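4.2 Setup and upkeep of the simulated cell

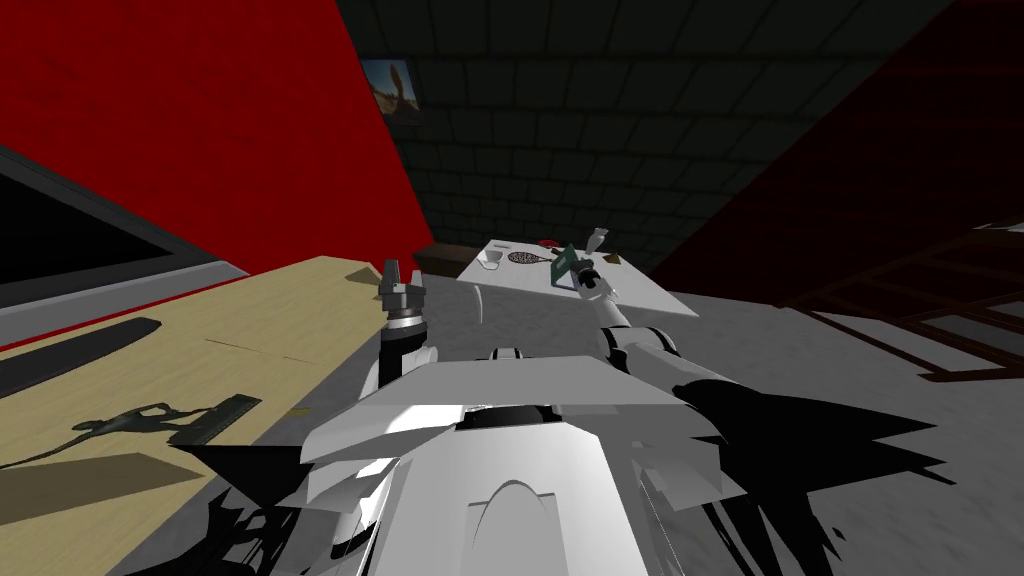 Most of the reports we reviewed treat the simulated cell as something that needs no maintenance. Our own logs do not support that view. Over the period covered here the two-arm cell was reset, re-tuned or partly rebuilt 27 times, and only a minority of those changes were prompted by a new task. The rest were repairs in every sense that matters to a person waiting for results.

The cell consists of a two-arm torso facing a single table, with a small set of objects placed on the top at the start of each episode. Figure 3 shows the right arm with an object in its gripper and the left arm raised. The room around the table is dressed with furniture and wall colors taken from the Rovdale scene pack. We kept the dressing because the policies under test take camera input, and a bare room had given scores that we did not trust. Whether the dressed room gives scores that deserve more trust is a separate question, and we return to it in Section 6.

Grasp contact was the first item to need attention and remained the worst. With the default settings supplied by Urkov, a closed gripper would hold a small object at almost any angle, including angles at which the fingers met only one corner of it. Bañuelos lowered the friction value and shortened the physics step, after which the same grasps failed at a rate we found easier to believe. We would caution against reading this as calibration. The new values were chosen until the behavior looked reasonable to three people who had worked with real grippers, and we had no force data from a matching physical arm. Earlier work on this cell reports a "tuned" contact model without saying what it was tuned against. We suspect the procedure was much like ours.

The second item was the rest pose of the idle arm. In the original configuration the left arm was parked low, and slow drift in the shoulder joint carried the forearm into the table edge during long runs. The collision was small enough that the episode did not abort, but the table shifted and the object positions recorded in the log were then wrong. Of 706 episodes in the first batch, 323 had to be discarded for this reason. We moved the parked pose upward and added a check on table position at the end of each episode. The drift itself was never explained. The Ilholm controller notes attribute similar behavior to gravity compensation, but turning compensation off did not remove it here.

Shadows were the third. A change of renderer version, installed on 6/2/18 with no mention of lighting in its release notes, hardened the shadows the arms cast on nearby surfaces. Success on the pick task fell the same night. Restoring the older light settings recovered part of the loss and no more. We have seen the argument (Tse, among others) that variation of this kind is useful because it makes policies robust. That may be so when the variation is sampled on purpose. An undocumented change applied to every episode at once is a fault in the equipment, and we logged it as one.

After these repairs we collected a further 307 episodes

Figure 3. The two-arm cell in simulation.

under fixed settings. These are the only episodes used in Section 5.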